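### 3.2 패딩은 왜 여름에 숨이 죽을까

저는 원래 이불 쪽을 보던 사람이라 패딩 보관은 솔직히 좀 만만하게 봤어요. 그런데 Hirdale 기숙사에서 설문지 200장을 걷어 읽다 보니 생각이 싹 바뀌더라고요! 응답자 중 50명이 겨울옷을 압축팩에 넣어 둔다고 답했고, 40명은 그냥 접어서 선반에 올린다고 했습니다. 나머지는 걸어 두거나, "엄마가 알아서"라고 썼어요(이 답은 따로 분류했습니다).

접어 두는 쪽을 저는 처음에 압축팩과 한 묶음으로 처리하려고 했는데, Dagdag가 초고를 읽고 말렸습니다. 접은 옷은 누빔 칸마다 부피가 꽤 남는다는 거죠.
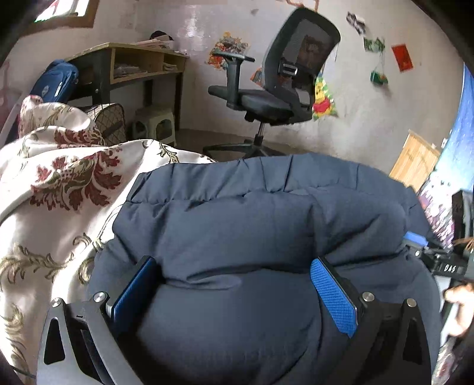
**그림 2.** 접은 남색 패딩. 누빔 부분이 볼록하게 올라와 있다.

그래서 분류를 둘로 나눴고, 표도 다시 그렸습니다. 1월에 했던 면담에서도 비슷한 얘기가 나왔어요. Lundow에서 온 학생 하나는 접는 방향까지 정해 두고 있었는데, 소매를 안으로 넣고 몸판을 반으로 접는 식이었습니다. 저도 집에서 따라 해 봤는데 꽤 편하더라고요. 다만 보관 기간을 묻는 문항이 빠져 있어서 복원력 얘기는 여기서 더 못 합니다. 그 부분은 Manalastas와 같이 문항을 고쳐서 Kutton 조사 때 다시 물어볼 생각이에요.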